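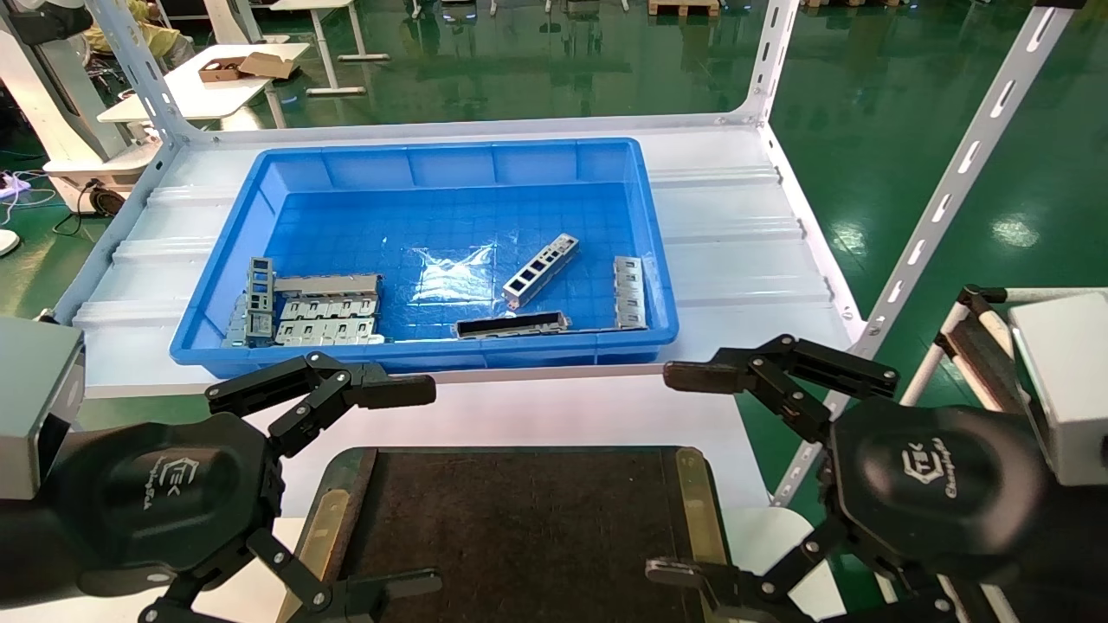
Mastholm よくある質問

最終更新：2019年8月12日（月）

Mastholmは、共同工房Minamiで製作している双腕の部品仕分け機です。板金部品を青いトレイから取り出し、手前の作業マットに置くところまでを行います。このページには、工房の見学時や問い合わせフォームでよく聞かれることをまとめました。図面と配線表は資料ページにあります。

目次
全般
ハンドと腕
トレイと部品
ソフトウェア
電源・配線・安全
自分で作る場合
工房での見学と利用

全般

何をする機械ですか。
トレイに入った板金部品を片手または両手でつかみ、マットの上に移します。対象は角穴のあいたブラケット、細長いチャンネル材、コネクタの金属ハウジングなどです。工房で出る端材や中古機材の分解品を種類別に分ける作業が面倒だったので、これを題材にしました。今のところ、ねじやワッシャーのような小物は扱いません。

完成していますか。
していません。トレイから1個つかんでマットに置く動作は通して動きますが、部品が重なっているときの成績は悪いです。仕分け先の箱に入れる工程は未着手で、マットに置いたあとは人が片付けています。

いつから作っているのですか。
棚とトレイの配置を決めたのが4月です。それ以前にも片腕だけの試作がありましたが、架台から作り直したため、現在の機体に残っている部品は電源くらいです。

なぜ両手なのですか。
長いチャンネル材を片手で端からつかむと、持ち上げたときに先が下がってトレイの縁に当たります。中央をつかめばよいのですが、トレイの壁際に寝ている材は中央に指が入りません。そこで片方の手で端を浮かせ、もう片方で中央を取る手順にしました。小さいブラケットだけを扱うなら片腕で足ります。

なぜ指のあるハンドなのですか。平行グリッパでは駄目ですか。
平行グリッパでもかなりの部分はできます。最初の試作は平行グリッパでした。立っているブラケットの角穴に指先を掛ける取り方を試したかったので、多指ハンドに替えました。部品代と調整の手間は大きく増えます。仕分けの速さだけが目的なら、平行グリッパを勧めます。

費用はどのくらいですか。
公開していません。中古品と工房の備品を混ぜて使っているため、同じ構成を新品でそろえた場合の金額とかけ離れてしまい、参考にならないと判断しました。部品表には型番と数量を載せてあるので、必要な方はそこから見積もってください。

商用利用を考えていますか。
考えていません。図面は個人と工房での利用に限って公開しています。

ハンドと腕

ハンドはどこのものですか。
Kuvmontの右手用と左手用を組で使っています。手首から先は購入品で、手首と腕のあいだのアダプタ板は工房のフライス盤で削りました。アダプタ板の図面は資料ページの「手首」にあります。左右で取付穴の向きが違うので、加工前に確認してください。私たちは一度、左手用を2枚作りました。

指先のパッドは交換できますか。
できます。パッドは消耗品として扱っています。板金の切り口に当たるため角から欠けてきます。交換の目安は決めておらず、欠けが見えたら替えます。片側の指だけ新しくすると摩擦が変わってつかみ方がずれるので、同じ手のパッドはまとめて替えてください。

指の関節のねじが緩みます。
こちらでも緩みました。中強度のねじ止め剤を使い、作業日の最初に増し締めの確認をしています。強度の高いものを使うと分解時にねじ頭をなめます。ねじ止め剤が関節の摺動部に回ると動きが渋くなるので、つける量はねじ先に薄く1周で十分です。

握る力はどのくらいに設定していますか。
定格の30%から始め、滑ったら上げる方式です。薄いブラケットは強く握ると曲がります。特に角穴のあいだの細い桟をつかんだときは変形しやすいため、つかむ位置の候補から外しています。

指は全部使っていますか。
使わない動作のほうが多いです。ブラケットは親指と向かい合う指でつまみ、残りの指は開いたままにしています。閉じると隣の部品やトレイの壁に当たることがあります。長い材を両手で支えるときだけ、すべての指を使います。

手の甲や手首がトレイにぶつかりませんか。
ぶつかります。指先が届いても手首の箱形の部分がトレイの縁に当たる姿勢は多く、動作計画で弾いています。手首まわりの形状は実物より大きめの箱で近似してあり、そのぶん取れるはずの部品をあきらめることもあります。隅に立っている部品がよく残るのはこのためです。

アームの可動範囲は足りていますか。
トレイの奥側で余裕がありません。架台を棚に近づければ奥は届きますが、今度は手前のマットの上で肘が畳みきれなくなります。現在の位置はその折り合いをつけたもので、床に印をつけて動かさないようにしています。

トレイと部品

トレイは何を使っていますか。
青いプラスチック製の収納トレイです。内側にリブがあり、底は格子状です。特別なものではなく、ホームセンターや物流用品の店で似たものが手に入ります。寸法の違うトレイを使う場合は、設定ファイルの内寸を書き換えてください。

格子状の底は邪魔になりませんか。
部品の薄い縁が格子に掛かることがあり、横に滑らせる動作では引っかかります。一方で、平らな底に比べて部品の下に指先を差し込みやすくなりました。平底のトレイも試しましたが、ぴったり寝た板を拾えず、格子底に戻しました。

なぜ青なのですか。
灰色や銀色の板金と色の差がつくためです。白いトレイでは反射した部品の縁が背景に溶け、輪郭が途切れました。色だけで切り出しているわけではないので、緑や黄色でも動くと思いますが、試していません。

トレイの中に透明なシートが入っていることがあるのはなぜですか。
部品をくるんでいた透明のプラスチックシートが入ったままになっていることがあります。抜いてから始めるのが本来ですが、シートに部分的に載った部品を取れるかどうかも確認項目に入れています。成績は、シートなしに比べて明らかに落ちます。透明で形が安定せず、奥行きの計測が抜けるのが主な原因です。指がシートごとつかんでしまう場合もあり、その判定は入れていません。

一度に何個まで入れられますか。
上限は設けていません。互いに重ならない程度に散らばっていれば問題なく、積み上がると取れなくなります。動作確認のときは種類の違うものを数個だけ入れています。

重さの制限はありますか。
1個あたり800gまでとしています。ハンドの仕様ではもっと持てますが、腕を伸ばした姿勢で止まれる重さからこの値にしました。両手で持つ場合も同じ値です。片手が滑ったときに、残った手だけで支えるためです。

部品の縁で指先が切れませんか。
ハンドのパッドは欠けます。人の指も切れます。トレイに入れる前にバリを取り、人が扱うときは手袋を着けてください。分解品は切り口が処理されていないものが混じっています。

トレイを棚に置いているのはなぜですか。
白い金属棚の支柱に長穴が並んでいて、棚板の高さを穴の間隔で変えられます。機体側の高さを変えるより簡単でした。棚は支柱どうしを締結してありますが、腕がトレイを押すと揺れます。揺れが収まるのを待つ時間を動作のあいだに入れています。棚の足元を固定すれば短くできるはずですが、工房の床に穴はあけられません。

トレイが滑って動きませんか。
動きます。滑り止めシートを敷いた時期もありましたが、押されたときに棚ごと揺れるようになったのでやめました。代わりに、1個取るたびにトレイの縁を検出し直しています。位置が大きくずれたときは停止して人を呼びます。

手前のマットは何ですか。
置き場所です。こげ茶色の作業マットを、縁が木のトレイ枠にはめています。柔らかい面に置くと部品が跳ねず、置いた位置がずれません。木の縁に指が当たることがあり、置く動作の高さは縁より上を通るようにしてあります。

ソフトウェア

制御ソフトは何ですか。
動作の順序管理にTrirnellを使っています。工房の会員が以前から別の機械で使っていたもので、選定の比較はしていません。部品の検出とつかみ位置の計算は自作です。Trirnellには、検出、接近、把持、持ち上げ、移動、解放の順で状態を登録しています。

ソースは公開されていますか。
設定ファイルと状態の登録部分だけ公開しています。検出部分は整理ができておらず、工房のネットワークに依存した箇所が残っているため、まだ出していません。公開時期は未定です。

カメラの位置はどこですか。
頭にあたる位置に取り付け、両手とトレイを見下ろす向きにしています。両手が前に出ると視野の左右下側が手でふさがるので、検出のときは腕を一度引きます。手首にもカメラを付ける案がありましたが、配線が指の動きに干渉するため見送りました。

部品の種類はどうやって見分けていますか。
輪郭の縦横比と穴の並びで分けています。斜めに立てかかった部品は穴の形がつぶれて見えるため、いったんつかんで向きを変えてから判定します。裏返しの区別はしていません。

反射で誤検出しませんか。
します。銀色のブラケットに天井の照明が映ると、そこが穴に見えたり、縁が二重に見えたりします。床も塗装面で照明を反射しますが、トレイの内寸より外は最初に切り捨てるため影響は出ていません。照明の一部を消すと改善しますが、共同の部屋なので常用はできません。露光を変えて2回撮り、両方に出た縁だけを使うようにしました。

成功率はどのくらいですか。
シートなしで部品が重なっていない条件では、最初のつかみで持ち上がったものが63%でした。つかみ直しを認めれば数字は上がりますが、つかみ直しでは部品の位置が変わってしまい条件をそろえにくいため、最初の1回だけで記録しています。

1個にかかる時間は。
検出からマットに置くまで30秒前後です。待ち時間を多めに取っており、人が手でやるほうがずっと速いです。

遠隔操作はできますか。
できません。教示のときに人が腕を直接動かす機能はあります。離れた場所から動かす機能は、周囲に人がいる工房では付けない方針です。

電源・配線・安全

電源は家庭用コンセントで足りますか。
足ります。ただし腕とハンドは電源を分けてください。共通の電源にしていたとき、両腕が同時に加速すると電圧が下がり、ハンドの通信が切れて部品を落としました。

ケーブルはどう処理していますか。
腕に沿う部分は肘と手首に余長を取って固定しています。床に出る部分は、使わないぶんを巻いて通路から外してください。電源タップは床に置いていますが、切粉の出る機械のそばでは棚に上げるべきです。

非常停止はありますか。
あります。ハードウェアの回路で腕の動力を切ります。動力が切れると腕のブレーキが掛かり、ハンドは握った状態を保つ設定にしました。開く設定にすると、停止のたびに部品が落ちるためです。人の指や袖を挟んだ場合に備え、ハンドだけを脱力させる別のスイッチも用意しています。

動作中に近づいてもよいですか。
腕の届く範囲には入らないでください。柵はなく、床の印で範囲を示しています。トレイの部品を入れ替えるときは、動力を切ったことを表示灯で確かめてから手を入れます。ソフトウェアの一時停止だけで手を入れるのは禁止です。

一人で動かしてもよいですか。
工房の規則では、双腕の機械は室内にもう一人いるときだけ動かせます。離れた机で別の作業をしている人でもかまいませんが、動かす前に声をかけ、非常停止の場所を伝えてください。

保険はどうしていますか。
工房の利用者保険に入っています。自宅で製作する場合の保険については答えられません。加入先に確認してください。

自分で作る場合

自宅でも作れますか。
片腕の構成なら作れると思います。双腕は腕を広げたときの空間が必要で、机の上に載せると机ごと揺れます。集合住宅では、部品を落としたときの音も問題になります。

必要な工具は何ですか。
アダプタ板の加工にフライス盤かCNC、架台の組み立てに六角レンチ一式とトルクドライバー、配線に圧着工具が要ります。アダプタ板は外注してもかまいません。3Dプリント品でも試しましたが、手首の取付面が少しずつへたり、指先の位置が合わなくなりました。

どこから始めるのがよいですか。
トレイと棚の位置を決め、紙の型でもよいので手首の大きさの箱を作って、トレイの隅に入るか確かめてください。私たちはハンドを買ってからこれをやり、棚板の高さを何度も変えることになりました。

キャリブレーションの手順を教えてください。
1. 動力を入れ、両腕を基準姿勢に戻します。
2. トレイを空にして棚の印に合わせます。
3. 右手の人さし指の先で、トレイの内側の四隅を順に触れます。
4. 左手で同じことをします。
5. 左右の差が設定値に収まっていれば保存します。収まらない場合は手首のねじの緩みを調べます。
6. マットの枠の四隅でも繰り返します。
7. 部品を1個だけ入れ、取り出せるか確認します。
棚板の高さを変えたとき、パッドを交換したときは最初からやり直してください。

別のハンドでも動きますか。
アダプタ板を作り直し、指の閉じ方の表を書き換えれば動くはずです。試した報告はまだ受けていません。

図面に間違いを見つけました。
問い合わせフォームから、図面の名前と該当の寸法を書いて送ってください。直したものは資料ページの履歴に載せます。

工房での見学と利用

見学できますか。
できます。Minamiの見学枠に申し込んでください。機体が動いているかどうかは日によって違い、分解中のこともあります。

写真を撮ってもよいですか。
機体は撮影してかまいません。同じ部屋で作業している人が写る場合は、先に本人に断ってください。

自分の部品を持ち込んで試せますか。
板金部品で、油が付いておらず、重さの制限内であれば試せます。傷がつくことがあるので、傷をつけたくない部品は持ち込まないでください。7日前までに大きさのわかる図か写真を送ってもらえれば、つかみ位置の候補を先に登録しておきます。

製作に参加するにはどうすればよいですか。
工房の会員になると参加できます。作業日は会員向けの予定表に出しています。現在手が足りていないのは、検出部分の整理と、仕分け先の箱を載せる台の設計です。板金の経験は要りません。

子どもを連れて行けますか。
見学は保護者同伴で可能です。動作中は床の印の外で見てもらいます。

問い合わせの返事が来ません。
週に一度まとめて返しています。迷惑メールの振り分けも確認してください。ハンドの購入先や価格についての問い合わせには返信していません。Kuvmontの窓口に直接聞いてください。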